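Notes from the bench: what a packing cell does to a shift

I have been at Medve since October, on the side of the business that decides which orders a machine should pack and which should stay with people. The company makes up fruit baskets for offices and hotels. The Urnlow site has one long packing room, with the test bench in a side bay.

Before the arm is given a line of its own, every new product goes across the bench. We use artificial fruit for this. It keeps its shape and can be left out over a weekend, so a result from one day can be set against a result from the next. The set at present is lemon, apple, mango, banana and grapes, with one dark woven basket. Each layout is recorded and the controller, a Zakell unit, logs every pick against it.
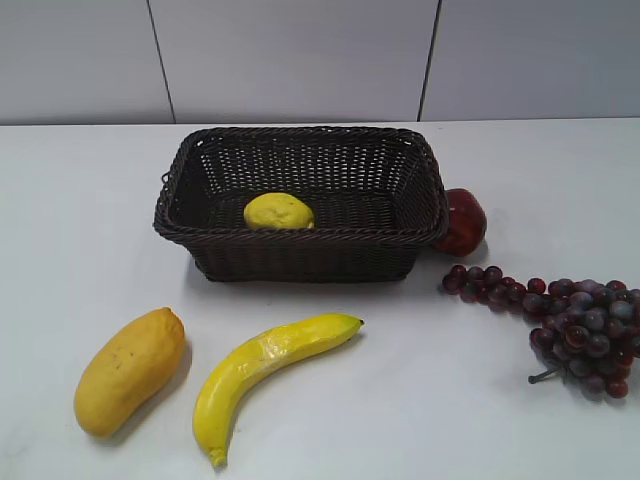

Joana Magalhães, reading a draft of this post, wrote back that the layouts were the least of it. What she wanted set down was that the packers had been told in spring that the cell would take over "the boring part", and that the boring part was where they talked to each other. On the night shift it was also where new starters learned the job, standing next to someone who already knew it.

I think that is correct, and it does not appear in any of our measurements. We measure cycle time, failed picks and stoppages. The trial plan had 75 lines in it and the word "training" was in none of them, except to mean training on the machine.

Some numbers, for those who want them. Over the last full trial the cell ran 291 picks. Of these, 40 needed a person to step in, mostly on grapes. A bunch has no single good place to hold it, and its outline changes with the way it is put down. Round and oval fruit gave far less trouble. A stoppage takes around 5 minutes to clear if the person clearing it was busy elsewhere, and much less if they were at the bench already.

That last point has decided the staffing. The original proposal from Ultach, who supplied the cell, had one operator minding it while also doing labels at the far end of the room. On paper this saved a post. In practice the operator walked back and forth all shift and did neither job well. Ginevra Piras logged her own steps for a week and attached the figures to the shift report, which ended the discussion quicker than my graphs had.

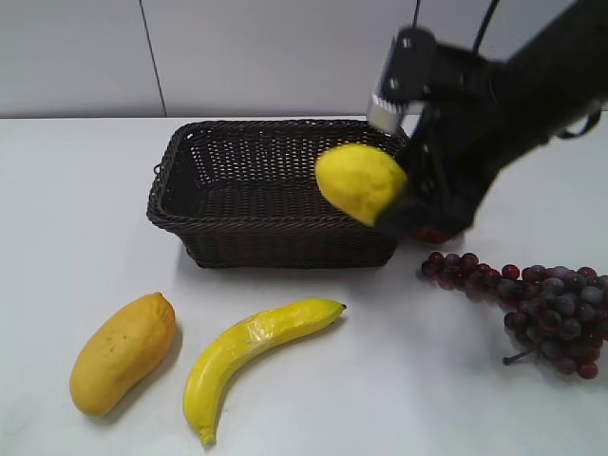 Lemon in the gripper, over the right-hand side of the basket.

The present arrangement is as follows. The cell has its own operator, rotated every two hours. Grapes are packed by hand, last, once the basket comes off the bench. The person who packs them also checks the basket as a whole -- a job that had no name before, as each packer did it without thinking. It now has a line on the rota and a pay grade, after some argument about which one.

Gerardo Sartori has asked for the stop button to be moved to the left of the operator's position. He is left-handed, and so are two others on the rota. We are fitting a second button and keeping the first.

Still open: whether the rotation should include the label station, and who signs off a change to a layout when I am away. Arturo Morelli has the draft procedure for the second of these. Comments on the first can go below, or on the sheet by the packing room door.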